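Week 5: Standing, or who may bring a claim against the government

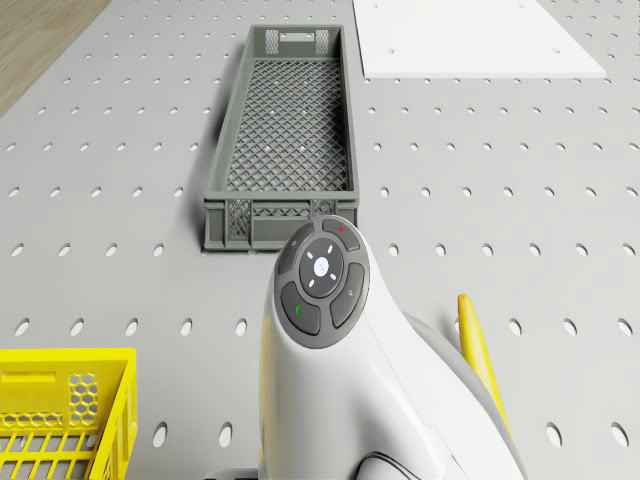

Keerthana Rai
Sessional lecturer, Public Law and Rights

Please read these notes before the seminar in the afternoon. They do not replace the reading. Last week we looked at what makes a law discriminatory. Now we go to an earlier question, and students often skip it in their essays: who is allowed to come to the court at all?

1. The basic idea

A court does not give general advice on whether a law is good. It decides a dispute between parties. The person who brings the claim must therefore show a connection to the matter, and we call this connection standing. In private law it is seldom a difficulty. If your neighbour breaks a contract with you, it is clear you can sue. In public law the harm is often spread over many people, or it falls on people who have no money or are afraid to give their names.

2. Three kinds of claimant

Directly affected person. A woman is refused a housing benefit under a new rule. She has received the letter of refusal, and she has standing without much argument.

Association on behalf of members. Here the group does not say that it was harmed itself. It says that its members were, and that it is sensible for one body to speak for them. The court may ask whether the members could come alone, and whether the purpose of the group has something to do with the claim.

Public interest claimant. This one has no members who are affected, or cannot name them, but has a serious interest in the question. Courts differ very much here. Some are generous when no other reasonable way exists to bring the matter forward. Others are strict, and they say that an emotional or intellectual concern is not sufficient.

3. Problem for the seminar

The town of Priltholm passes a by-law in October. Any person who wishes to use the town's recreation centres must show identity papers where the sex marker agrees with the "usual appearance" of the person. The staff at the desk decide this.

Some 300 people have signed a letter against the by-law. Of the signatures, 298 are from residents. The other 2 are from organisations: Trisusari, a support group for transgender adults, and Kindlow, a charity which works on privacy of public records and has no individual members.

Mx Benjelloun is a resident who swims at one of the centres. They have not yet been refused entry, but they stopped going after the by-law was announced.

Consider the following:

Can Benjelloun bring a claim now, or must they first go to the desk and be refused? Think about what it means to ask a person to suffer the harm in order to complain of it.

Is Trisusari in a better position than Kindlow? Why?

Does the letter help any of them? Be careful. Many signatures show that people care, but this is a political fact and I would like you to explain what legal weight it has, if any.

4. A common mistake

In the last assignment several of you wrote that a claimant "has standing because the law is unconstitutional". This mixes two steps. Standing is decided on the supposition that the claim may be right. A person with full standing can lose completely, and a very strong argument can be in the hands of a person whom the court will not hear.

5. Preparation

Bring one page, handwritten or typed, with your answer for one claimant only. We will divide into groups according to which claimant you chose – if all of you choose Benjelloun I will have to move some people, so please be flexible. Next week we continue with remedies and interim orders.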